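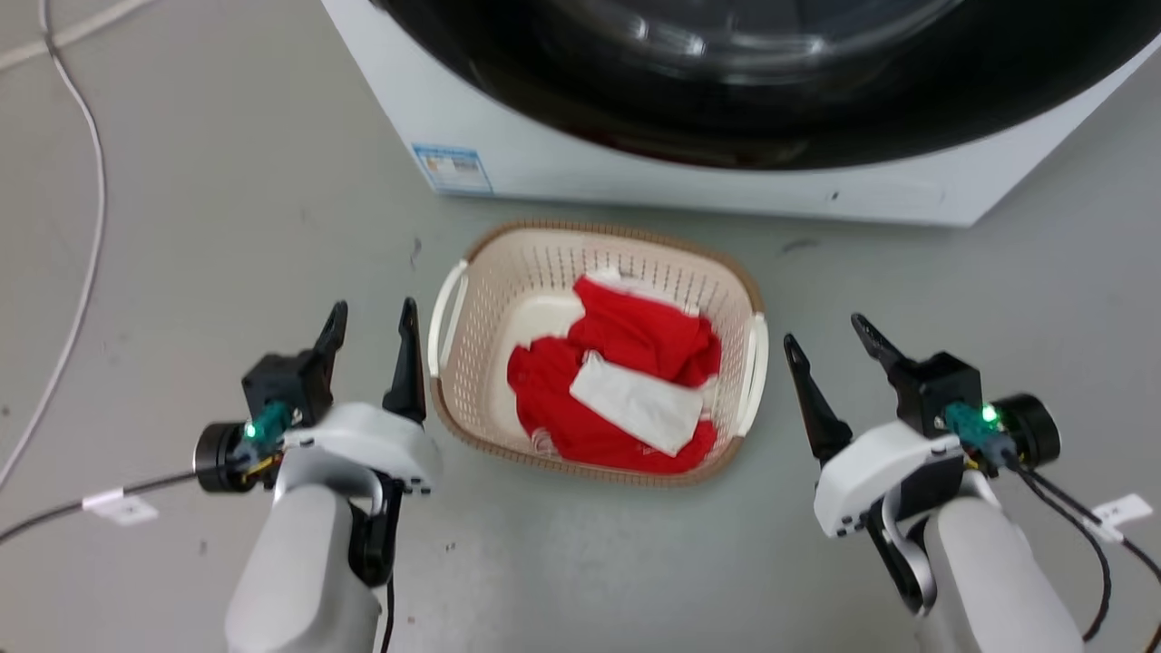
The first budget anyone draws up for a laundry robot has one line on it, and that line is the robot. I know this because I drew up just such a budget myself last January, on the back of a seed catalog, for the small inn my family runs, and I was very proud of it until I started calling people who already owned the things. Every one of them wanted to talk about something other than the arms. They wanted to talk about floors, and outlets, and baskets. Take the beige one in front of the washer, with the slotted sides and a white handle at each end, sitting between two open grippers with a red bundle and a piece of white fabric inside. A basket like that is the cheapest item in the whole laundry room, and it can decide whether the rest of the money was well spent.

I have spent most of this year visiting places that have bought two-armed machines for housework or are saving up to, and I'd like to pass along what they told me, in the order it would have been useful to me. None of these were big operations. One was a guesthouse on a lake, one was a residence for older people, and one was a shared workshop where the members had simply gotten tired of washing their own shop rags. All three had done their sums with care, and all three had gone back and done them over.

Start with the arms anyway, because you will. The guesthouse bought a used pair from Skistotholm for $4000, which included the grippers and the motors but left out the stand, the computer, and anything you could call a lesson. The residence leases a newer pair from Prutholm. The manager there was frank with me that she pays more over time and sleeps better, and I thought that was a perfectly sensible way to spend money. If you have somebody on staff who likes to fix things, buy used. If the person who fixes things at your place is also the person who cooks breakfast, do the lease and read the part about replacement parts twice.

Fingers, now. Grippers come with fingers, and the fingers that come with them are usually slim and pointed, which is lovely for picking up the corner of a pillowcase and less lovely for hauling up a soaked bath mat. The guesthouse keeps two sets. Its second set is wider, with soft pads, and changing over takes less time than making coffee. I would put a spare set on the very first order, along with a bag of whatever tiny screws hold them on. Those screws roll under washing machines. I have personally been on my stomach with a flashlight looking for one, in a laundry room that wasn't even mine, in my good trousers.

Then there are cables, which I had left off my seed catalog entirely. Two arms mean two of nearly everything, and it all has to run somewhere. At the workshop they had let theirs lie across the floor for the first few weeks, meaning to tidy up later, and in the end they paid an electrician to bring an outlet down beside the machines and put in a proper channel along the wall. That was $700 they hadn't planned for. They were cheerful about it, but they did say they'd have liked to know. Label both ends of every cable while you're at it. Little white tags, a decent pen, and half an hour of your life will spare you a great deal of crawling.

The floor came up in all three places. A smooth, level floor in one plain color seems to make everybody's life easier, the installer's most of all. The residence had a handsome old tiled floor with a drain in the middle, and the slope toward that drain, which no human being had ever noticed, meant the stand had to be shimmed and then shimmed again every time it was moved for mopping. In the end they had a level pad poured in front of the washers. It was a messy few days, and for the whole of it the residents' sheets went out to a service, at a price the manager would rather not repeat. If your floor is already flat, give it an admiring look and move that money to another line.

And your washer? I got this one wrong, so let me be a bit long about it. I had assumed we would need new machines, something fancy that could talk to the robot, and I had a figure of $3000 penciled in for that. The people at Jaiswal, a small installation outfit that has fitted out laundry rooms for years and has lately taken on robot work too, talked me out of it in a single phone call. What matters, they said, is how the door opens, which side it's hinged on, and how much clear floor there is in front of it. An ordinary front-loader is usually fine. Ours is ordinary and then some — it has been making the same noise on the spin cycle since my daughter was in grade school — and they told me to keep it until it quit.

They did ask me to measure the swing of the door with a basket standing in front, and I'll ask you to do the same. Put your basket where you would naturally drop it, full, and then open the door. If it knocks the basket, you have learned something for free. We learned that our laundry room wants rearranging, and that the shelf where we keep the beach towels has to go.

So, baskets. The workshop tried four kinds. Cloth hampers slumped over. Deep round bins swallowed things. What they settled on was rigid plastic, low, with handles that stand clear of the rim, and they bought a stack of the same kind so that it would never matter which one ended up at the washer. The guesthouse had come to nearly the same answer without ever speaking to them. It's the sort of purchase you can make this weekend, years before you own a robot, and your own back will thank you for it in the meantime.

The last line is the one I find hardest to write a number beside, and that is time. Someone has to sit with the machine while it learns the work of the place, load after load, red shirts and dishcloths and all the rest. The guesthouse did it in the off-season. The residence paid a trainer from Wukesmont, who came with her own checklist and a very good lunch. The workshop members took turns, and I gather the turns were not perfectly even. However you manage it, those hours come from somebody's week, and they belong on the page with the arms and the outlet.

My own budget has moved from the seed catalog to a proper notebook, and it's a good deal longer. The new washer is gone from it. The spare fingers, the electrician, the baskets, and a quiet stretch after the holidays for training have all been written in, and we're still a fair way short of what we need. I bought the baskets, though. They were on sale.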